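Workshop notes: the towel arm, again

Regular readers will know I had my doubts when Rajkumari Chauhan proposed spending the shared tools budget on getting an arm to fold laundry. The Kestum build is now in its sixth month and I still have them. She has put 173 hours into it by her own log. I can fold a towel in 5 seconds, and I don't need a firmware update first.

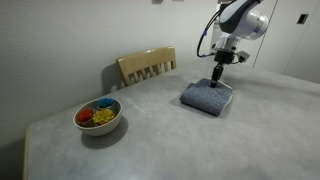 The hard part, according to Rajkumari, is the grip. Two stiff fingers coming straight down on thick cloth don't know if they have one layer or three. Her answer was to collect more practice runs, and she is up to 281 of them. Pouran Ebrahimi thinks the fingertips are the problem and wants to try softer pads before anybody records another one. I'm with Pouran. Pads are cheap, and if they do nothing we've lost an evening.

My other complaint is that every run uses the same kind of towel, laid out nicely, on a table with good light. My laundry comes out of the dryer in a knot with a sock inside it. I asked what happens with a fitted sheet and was told that's "phase two."
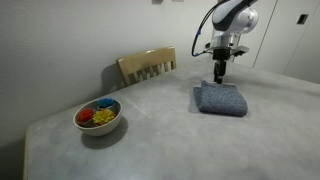

To be fair, the cable routing is much better than it was in the spring, and the wrist no longer makes that grinding noise. Pouran wants to show the thing at the Flestgate open house in August. I've asked for one condition: visitors get to bring their own towels. Rajkumari says she'll think about it. Bench time for the build is Tuesday from 6, and you're welcome to come and argue.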